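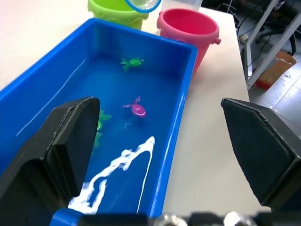

A blue tub on a white tabletop, with a green frog and a pink fish in the water.

How to Set Up a Tabletop Water Tub

By Kenna Kerr
Updated 9/20/23

A water tub is easy to run indoors if you get the table ready first. Mine takes 7 minutes to set up, and most of that is filling it.

What you need

A rectangular plastic tub with thick, rounded rims
A few small plastic animals
A pitcher
Two bath towels
A kitchen strainer or small net

Choosing the tub

Pick one that is wider than it is tall, so a child can reach the bottom without leaning on the edge. Thin rims bend when the tub is full. Blue plastic makes the water look deep blue, and bright toys are easy to find against it. A clear tub works too, but pale toys get lost in it.

Setting up

1. Clear the table and wipe it dry. A wet tabletop lets the tub slide.
2. Put one towel on the floor under the spot where the child will stand.
3. Set the empty tub down, then fill it with the pitcher. Do not carry a full tub across the room.
4. Stop well below the rim. Hands and toys will raise the water.
5. Use lukewarm water. It cools quickly, so add a little warm water if play goes on for long.
6. Drop in the animals. Three is plenty for one child. Add more when a second child joins.

Ways to play

Start with plain scooping. After that, ask for one color at a time, or have the child move the frogs to one end and the fish to the other. Yuzuki Higuchi, who wrote to me in August, has her son guess which toys will float before they go in.

If glare on the water bothers anyone, turn the tub or move it away from the window.

Cleaning up

Take the toys out first and squeeze any that have a hole in the bottom. Bail the tub with the pitcher until it is light enough to lift, then pour the rest down the sink. Dry the toys on the second towel overnight before you put them in a closed bin.

Stay within arm's reach the whole time, and empty the tub as soon as play is over.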